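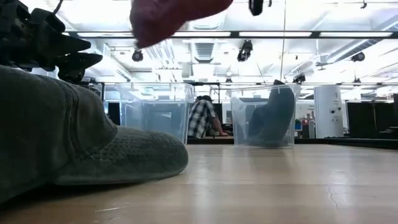
1. What we were trying to do

Our project was called Dusia, after a cat belonging to one of the team, and its goal was to get a robot arm to put soft things into clear plastic bins. The arm would learn this from us. One person steers it by remote control, the computer records everything, and after enough repeats the arm is supposed to manage alone. The course handout called this "learning from demonstration." By the second week we were calling it "doing the robot's homework."

We chose caps and other fabric items for the task. Raphaël argued for wooden blocks, on the grounds that blocks have been done a thousand times and therefore work. He was outvoted and has been gracious about it roughly half the time.

2. Who did what

Hernán Cáceres and Odette Joly did most of the steering. Raphaël Gautier wrote the recording software and Yannick Lacroix trained the model. Didier Boyer kept the log, which is why the log is readable. Our table was in the shared workshop at Pernstead, with other people working behind it, so the background of our recordings changes a lot more than we would have liked.

3. Collecting the demonstrations

The plan was 300 demonstrations. We kept 269. The other ones were thrown out for reasons Didier recorded in full, including "dropped," "dropped again" and "Hernán sneezed."

A cap is harder to pick up than it looks. The brim is stiff and the crown is soft, so the two halves of the same object want to be handled differently. Grabbing the crown from above worked well as long as the fingers pinched a fold of cloth. If they missed the fold they just pressed the crown flat, and then you had a flat cap and a worse problem. Grabbing the brim gave a solid hold, but the cap swung on the way over and tended to catch on the rim of the bin.

Odette preferred the crown and Hernán preferred the brim. Neither of them mentioned this to the other until we were most of the way through. The model therefore had two teachers with opposite opinions, and we think this explains a good deal of section 4.

We also learned to slow down before closing the fingers. Steering by remote control gives you no feeling in your hand at all, so you judge everything by eye, and the gripper tends to block your view of the exact bit of cloth you care about. Hernán leaned so far to the left to see around it that he asked for a different chair.

4. Results

The first trained version drove the gripper to a point midway between the crown and the brim, closed it on nothing, and carried the nothing carefully to a bin. It released it with real confidence.

Yannick then split the recordings by grasp and trained on the crown ones only. This version picked up the cap on most tries. It still had trouble when the brim pointed toward the bins, an arrangement we had recorded far less often than we believed.

5. What we would change

Agree on the grasp before anyone touches the controls. Write down which way the brim points each time. Check the recordings every day and not, as we did, in February, with 4 days left before the deadline.

Raphaël would like it noted that he still has the blocks.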